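Re: [lab-purchasing] Simulation first, then the second arm?
From: Rokeya Mondal
To: lab-purchasing list
Date: 5/28/23

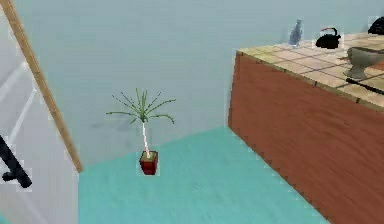

Kitchen scene from the simulator, with the kettle and bottle on the tiled counter.

Orest Kushnir wrote:

> Before I sign anything I need to understand why the equipment
> plan for Komovbridge now has a workstation at the top and the
> second arm pushed down to the bottom. In the version we talked
> through last fall it was the other way around. The arm was the
> reason we asked for the money.
>
> I also don't see what the simulated kitchens give us that we
> can't get from the real bench. We own a kettle. We own bowls.
> If somebody has to spend weeks building rooms on a computer,
> that is salary, and it ought to show up in the plan like
> anything else.
>
> Last point. Severyn told me the Takeck quote is only good until
> September. If we wait and the price goes up, who covers it?
>
> Orest

Orest, replies below, in your order. I've copied Sorin because he keeps the spreadsheet and Ruben because half of this is his work.

1. Why the order changed

The old plan assumed we would collect all of the training data on hardware. With one arm and one person resetting the bench after every attempt, we were getting 30 usable runs on a good day. A second arm would help, but it also needs a second bench, a second set of cameras and a second person. We don't have the second person. Ruben is on the project half time and Severyn is shared with the Fuvberg group until their contract ends.

The simulator runs overnight without anyone in the room. Ruben's last batch was 1128 attempts on the kitchen set, on the old machine, which crashed 3 times and had to be restarted by hand. The runs are not a replacement for real ones and I am not claiming they are. What they let us do is throw out bad ideas before anyone touches the bench.

The old machine is the bottleneck. It has too little graphics memory to render more than one kitchen at a time, and it is also the machine Severyn uses for the Nava code, so the two of them are taking turns. That is why the workstation moved up.

2. What the rooms give us

The picture at the top is one of them. You have a counter with a tiled top, a black kettle next to a blue glass bottle, a gray footed bowl nearer the front, and a plant in a red pot down on the floor between the counter and a white panel. It looks plain and it is plain. The parts that matter to the budget are the glass and the floor.

Clear and tinted glass is where our depth camera does worst. On the real bench we have been avoiding it, so the policy never learns to deal with it. In simulation we can put a bottle next to a kettle in as many layouts as we like, and we can add the kind of depth errors the real sensor makes. Ruben wants to measure how much of that carries over before we pay for a better camera. If most of it carries over, the camera line comes off the plan. If very little does, we buy the camera and I will stop arguing about it.

The floor matters because the Komovbridge proposal says the arm will go on a mobile base in the second year. We have no base. We can't buy one on this budget and I don't want to guess at the size. With rooms like this we can try different base widths against the gap beside the counter and see what gets stuck. I would like to have those results in hand before anyone asks a vendor for a quote on a base. Last time we went to the vendor first, and we ended up with a gripper that doesn't open wide enough for our own kettle.

You are right about the salary. I left Ruben's time out of the equipment plan because it comes from a different line, but it should at least be mentioned. Sorin is adding a note with the hours. Most of the room building is done. What's left is swapping objects and changing layouts, and that goes much faster than starting a kitchen from nothing.

3. The quote

Severyn is correct, the Takeck quote for the arm runs out in September. I wrote to them and asked for an extension. They will hold the price on the arm itself but not on the mounting plate or the cables. Those are small items and Sorin has put in a reserve for them. If the price of the arm does change after that, it comes out of my travel money, and you can hold me to it.

What I am proposing, in order:

Now: workstation, plus the battery backup so that a power dip doesn't end a night's run. Please don't let anyone cut the battery backup to make the total look nicer.

Next: Ruben finishes the glass tests in simulation and repeats a smaller set on the real bench. We use the objects we own. The only new purchase is a few glass bottles, and those can go on the supply card.

Before the quote expires: we decide on the second arm. If we say yes, the order goes in with the bench. I don't want an arm sitting in a crate in room 116 again with nothing to bolt it to.

Second year: mobile base, with a size we can defend.

Two things I haven't settled. One is the support contract on the existing arm. It is a lot of money for a phone number we have called once, but the one call did save us a motor. Sorin would drop it and Severyn would keep it. I lean toward keeping it for one more year - if we are going to have only one working arm for a while, losing it stops everything.

The other is whether the workstation should go in the lab or in the server closet. The closet is cooler, but Ruben needs a monitor on it when he is editing rooms. If anyone on the list has run a long cable from that closet and had it work properly, please write to me.

Orest, if you can live with the order above, reply to the list and Sorin will send the form for the workstation by itself. The rest can wait for the next round.

Rokeya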